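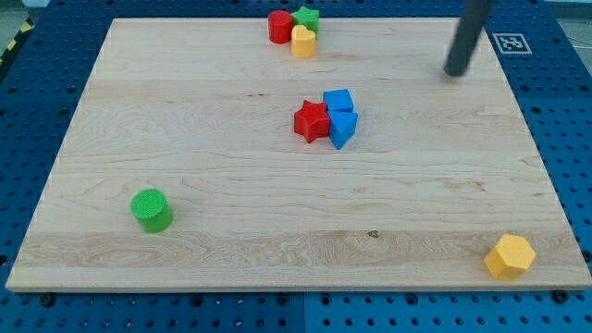 Acceptance

The Perer specification ran to 30 pages and Vaughan Maihi had read it twice on the ferry. Section four dealt with maple. Section five dealt with the blocks: star, heart, cube, cylinder, prism, each to be supplied in solid colour with no printed face. Section six, headed Placement, consisted of a single sentence. The blocks shall be placed on the board.

He rang Gearóid Brennan, who had written it.

"Placed how?" he said.

"On the board."

"In what arrangement?"

"It isn't specified."

"I can see that. I've got a sign-off sheet with a box for arrangement."

Brennan said the sheet came from Agbayani and had been drawn up for a different job, a run of 900 drawer fronts, where arrangement meant something. He suggested a dash in the box. Maihi said a dash would be read as an omission. They left it there and Maihi hung up.

He began with the board. It sat flat on the blue pegboard and did not rock when he pressed the corners. The grain ran lengthwise. There was a small dark knot near the middle, and the specification allowed one knot, sound, under 70 square millimetres. He laid the gauge over it and wrote down the figure. It passed. He ran his thumb along the front bevel and found nothing to report.

The blocks took longer. He lifted each one, checked it against the colour card from Stusto, and put it back where he had found it. The yellow heart went back against the red cylinder. The red star went back at its tilt, hard up against the prism. He noticed he was being careful about this. No clause required it. Whoever had set them down had worked in threes, or had been called away, or had been a child. The consignment note said only Rostis, bench 2, lot 3429.

At half past three he made a cup of tea and drank it standing at the bench.

His daughter had owned a set like it, in a calico bag with a drawstring. She used to build on the lid of the piano, and she did not stack. She grouped. If you moved a piece while she was out of the room she would return it on her way past, without comment. The bag had gone to his sister's in August, the year of the move, with the piano stool and the good saucepans. He had not thought about it in some time.

He rinsed the mug, dried it and went back to the sheet. Under Board he wrote Conforms. Under Colour he wrote Conforms. Under Arrangement he wrote As found, undisturbed, and then, because the second word was not accurate, he ruled it out and initialled the correction.

He dated the sheet 10 June 2024 and switched off the lamp over the bench.

14 comments
Shares: 30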